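Is it silly to keep a little silver at home?

My late aunt left me 11 silver coins and, bless her, no paperwork at all. A dealer in Bidthorpe offered me 2775 for the lot, but I'm rather fond of them. Should I sell, or hang on?

Viktória Pintér replied:
Oh, do get a second quote first! I had 60 knocked off one of mine over a tiny scratch, and the next shop along didn't mind it a bit. If you don't need the money, there's no hurry, is there?
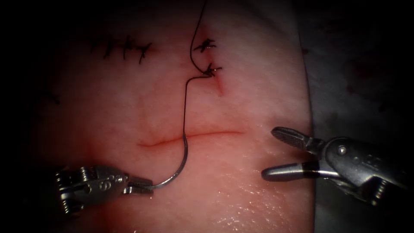 Practice pad with an open cut

Second reply:
sell. silver just sits there

Comments

Rirka: Lovely answer, Viktória. I waited until May and was glad I did.

Nultau: Do ask about the insurance too, mine went up a fair bit once I'd told them.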